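Use of cookies: This site stores cookies to remember your language and to measure visits. Accept all / Settings

Two-Arm Automation of Panel Function Checks at Skomero: Effects on Bench Work

Student project report

1. Background

Skomero assembles and repairs small control panels for laboratory and teaching equipment. Every panel that leaves the building passes a function check: buttons are pressed, switches are thrown, knobs are turned through their positions, and patch leads are moved between jacks. Until last year all of this was done by hand at a row of benches. The company then bought a two-arm station, called Fodari inside the plant, and set it up beside the benches.

The project looked at what happened to the work of the bench staff after the station arrived. It did not set out to measure the quality of the robot control software. Robot performance is covered only where it affects what people do during a shift.

Setup work and operator training are done on a task board with the same types of controls as the products: push buttons, toggle switches, a slider, a rotary knob and a set of jacks with banana-plug leads. The board stands in a white enclosure and the two arms reach it from above.
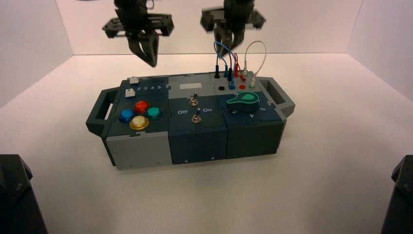

Aled Hughes

2. Method

Data were collected in April on the day shift and the early part of the evening shift. Three sources were used.

The first was observation. I sat at the end of the bench row and wrote down what each operator was doing at fixed intervals, using a list of activity codes agreed with the supervisor. In total 76 intervals were recorded at the station and the same number at the manual benches.

The second was interviews. Eight operators took part, all of whom had worked at the benches before the station was installed. Interviews were held in the break room and lasted until the questions ran out, in most cases less than half an hour.

The third was the station log. It records the start and end of each run, each stop, and a short code for the reason. I used a block of 1000 runs, starting after the last software change so that all runs were made with the same version.

The activity codes had to be changed once. The first list had a single code for "waiting." It became clear that waiting at the station covers two different things: standing by while a run is in progress, and standing by while a decision is made elsewhere about a failed run. These were split into two codes and the earlier notes were recoded from the written comments.

3. The task from the operator's side

The manual check has a printed sheet with 22 steps. Experienced operators do not read it. They work from left to right across the panel and fill in the sheet at the end. Several said in interviews that they judge a switch by feel and by sound, and that a stiff switch is sent back even when it passes electrically. The sheet has no line for this.

The automated check follows the same 22 steps in the order printed. The operator loads the panel, confirms the product type on the screen, closes the front guard and starts the run. After the run the operator reads the result and either passes the panel or marks it for rework.

The steps are not equal in difficulty for the machine. Buttons and toggles need a push in a known place and direction, and they account for few stops in the log. The rotary knob needs a grip and a turn, and the result depends on where the fingers close. Patch leads cause the most stops. A lead does not keep its shape when it is moved, and a loop left over a jack can block the next approach. Operators have responded by dressing the leads before a run, meaning that they lay the loops away from the jacks to be used. This step is not in the work instruction. All eight operators do it, though they do it differently, and two of them coil the leads in a way the others consider wrong.

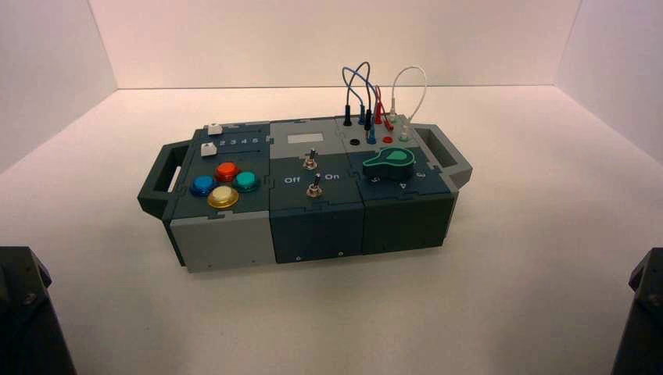
Does the station reduce the number of people needed for function checks?
It has not done so up to now. The same number of operators is assigned to the area, but one of them on each shift is at the station and spends more time on loading, recovery after stops, and rework decisions than on the checks themselves.

4. Results

4.1 Physical load

Operators reported less strain in the hands and wrists on days spent at the station. The manual check involves repeated gripping of plugs, and the older bench stools do not adjust far enough for shorter staff. Loading a panel into the station is heavier per lift than anything at the bench, but there are fewer lifts. One operator asked for a loading shelf at waist height. The request was open when the project ended.

4.2 Attention

The station changed how attention is spread over the shift. At the bench, work is continuous and the operator sets the pace. At the station there are short periods of activity and longer periods of watching. Five operators described the watching as more tiring than the work it replaced. The stop signal is a tone that is hard to hear over the compressor, so operators stay closer to the guard than the job would otherwise require.

4.3 Skill

Bench operators learn the products by handling them. Staff who start directly at the station do not get this practice, and they find it harder to decide whether a failed step is a fault in the panel or a failed grip. In such cases they call a bench operator over. This help is not logged, and in the shift figures it shows up as a slow period at the bench.

Skomero sends station operators on a short course run by Partington, its integrator. The course covers the screen menus, safe entry to the enclosure and restart after a stop. Fault finding on the products themselves is not part of it.

4.4 Records

The manual sheets are kept in binders, and the station writes to the Prunley database. The two use different names for the same controls. The supervisor matches them by hand at the end of each week, which takes around an hour. This was a new task and was not in the original plan for the station.

5. Recommendations

- Add lead dressing to the work instruction, with one agreed method.
- Give new station operators a period at the manual bench before the Partington course.
- Log calls for help from the bench as a separate code.
- Replace the stop tone with a light on top of the guard — visible from the bench row.
- Use one list of control names for the paper sheet and for Prunley.
- Add a line for switch feel to the sheet, and decide who checks it on panels that go through the station.

6. Limits of the study

The observation covered one site and one product family. The night shift was not visited. Operators knew they were being observed, and at least one said that he filled in the sheet more carefully than usual while I was there. The log codes are selected by the operator from a menu, and the code "other" is used often enough that the counts per cause should be read with care.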